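Ploredau Motorcycle Owners Forum
Workshop and Suspension
Topic: Fork service intervals – revised guidance for members

rzaugg_admin
Members are advised that the service guidance in the technical library was revised in March. The recommended interval for fork oil on trail and enduro machines is now 19 riding hours, and seals should be inspected at every second oil change. Questions may be posted in this thread.
Rupert Zaugg, Technical Section

Onsri_Rider
Thank you for the notice. I must register an objection. My log shows 2,454 miles on one fill of Fornulus fork oil, nearly all of it on gravel roads, and the damping remains consistent. An interval set in hours takes no account of the kind of riding being done.

halfclicker
I would respectfully disagree with the previous post. Damping fades slowly and the rider adapts to it. Has the oil been drained and examined, or is this judgment based on feel alone?

Onsri_Rider
On feel, and on measured sag, which is unchanged.

halfclicker
Sag is governed by the spring and preload. It will not tell you the condition of the oil.

rzaugg_admin
Both points are noted. The interval was written for members who ride off-road in mud and sand. Those who ride mainly on gravel may follow the figure in their owner's manual. A line to that effect will be added.

linkage_bearing
May I ask whether the guidance applies to the shock as well? The library page mentions forks only. My shock was last rebuilt by Jirkireo two seasons ago.

rzaugg_admin
The shock is covered on a separate page. Please do not open the nitrogen reservoir at home – this work should go to a qualified shop.

linkage_bearing
Understood. I will send mine out over the winter.

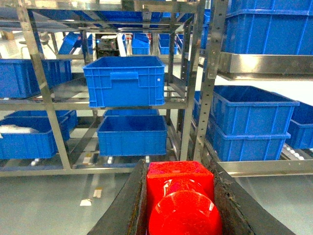 Steel shelving rack, with red component in foreground

halfclicker
One further request. The oil height table still lists the 6 mm adjustment steps from the old edition. Could this be checked before the page is locked?

rzaugg_admin
It will be checked. Members holding a printed copy should continue with the manufacturer's oil height until the new table is posted.

Onsri_Rider
I maintain my position on hours, but the added line is acceptable. I will drain one leg next month and post the result.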